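### 4.2 Desk reset at the Skernska office

The second site, run by Futlow, handed its evening desk reset to the robot in March. Until then, reception staff had put stationery away by hand before closing. Xinyi Gu recorded 300 resets and spoke with the three members of staff concerned. The step they discussed most was the return of scissors to the pen holder (Figure 3), a task they had regarded as too small to mention in their job descriptions. 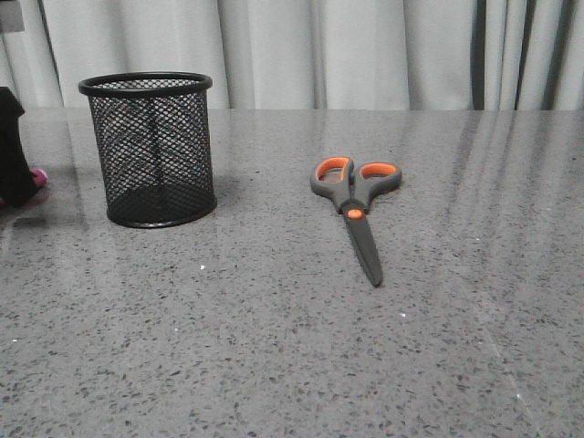
**Figure 3.** Scissors and mesh pen holder on the counter, the blades closed.

### 4.3 Changes reported by staff

Staff welcomed the earlier finish but described a new duty – checking the counter before each run and leaving items where the robot could reach them. Two felt that this work went unnoticed by managers. The third asked for it to be written into the rota, and Futlow agreed to do so at the Iyamu office as well.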